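Ostdale Home Support
Ticket: Yellowish marks on white table top, not coming off
Product: Grenska work table, white matte top
Status: Open, waiting on support
Opened: May 15, 2024

Hi there,

I've had the Grenska table since February and I really do like it, so please don't read this as a grumpy one! It's the big white top I need help with. It has picked up some beige or yellowish blotches and a few scuffs, mostly toward one end, and I can't get them to budge. They're faint. In the evening with the ceiling light on I can hardly find them, but in the morning when the blind is up they bother me every time I sit down with my coffee (which may well be the culprit, I know, I know).

The care leaflet says "wipe with a damp cloth, avoid harsh products" and that's the whole of it. I did that. I'm keeping notes as I go so you don't have to ask me what I've tried.

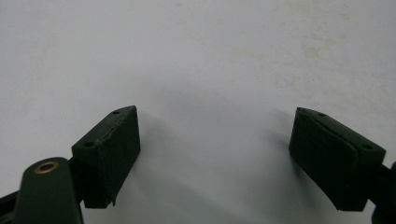 White top, matte finish, faint blotches.

Try 1. Warm water and a microfibre cloth. Took off the dust and some pencil, no change to the blotches that I could see.

Try 2. Dish soap, a small squirt in a bowl of warm water, left sitting on the marks for 6 minutes and then wiped with a clean cloth. I thought they'd gone a bit paler, but I think that was the top still being damp, and by lunch they looked the same colour as before.

Try 3. Baking soda paste. I read your forum first and one person there swore by it and another said it left a shiny patch, so I only did a spot the size of a loonie near the back. No shiny patch, happily. No difference to the stain either — and it took me ages to get the white powder off, you can't see it on a white top but you can certainly feel it under your arm.

Try 4. Bastos all-purpose spray, the kind I use on the kitchen counters. I sprayed the cloth and not the table. This one did lift a couple of the greyer scuffs, so I'm now fairly sure there are two things going on: scuffs that sit on top, and the yellowish stuff that's either in the finish or under it.

I left it alone after that for 11 days in case it was something that would dry out by itself. It didn't.

What I haven't tried is the Dadik cream cleaner. I have a bottle under the sink and it's brilliant on the tub, but it has a bit of grit to it and I'm nervous about a matte top. Once you've polished a matte surface you can't un-polish it, as I learned on a bathroom vanity a few years back. I also haven't touched it with bleach, acetone or one of those white foam erasers.
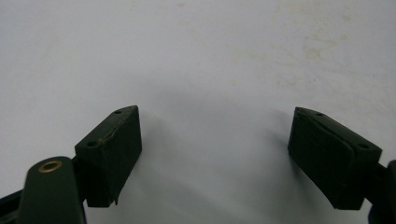
As for what gets used on it: I do repairs and craft things at this table, so it sees glue, tea, coffee, masking tape and the odd bit of wood oil. I put a mat down for the oil. I don't always put one down for the tea. The tape is my other suspect, come to think of it, as I had a pattern stuck down for most of a week and the sticky residue might have gone yellow and collected dirt. If it's tape gum then maybe I need something oily to loosen it? I didn't want to go rubbing cooking oil into your table without asking.

It doesn't sit in direct sun. There's a radiator on the wall behind but it's over 32 inches away, I measured. Nothing feels raised when I run my fingernail across, and the top hasn't bubbled or lifted anywhere.

So, my questions:

Is the top a paint, a laminate or a foil? The product page just says "white matte" and I think the answer changes what I can put on it.

Is a cream cleaner like Dadik okay, or will it leave a shiny spot?

Would rubbing alcohol on a cotton pad be safe if I test a corner first?

Do you sell just the top? I'd pay for one if it came to that, the legs and frame are perfectly fine and I'd hate to replace the lot.

Update, same afternoon: I found the spare panel offcut that came in the box for the cable cover. Looks like the same finish to me, so I've dabbed tea on one half and stuck masking tape on the other. I'll leave it 6 days and add a note to this ticket with how each half cleans up. If you'd like me to put anything else on it, tell me before then and I'll find a free corner.

Thanks so much for taking a look!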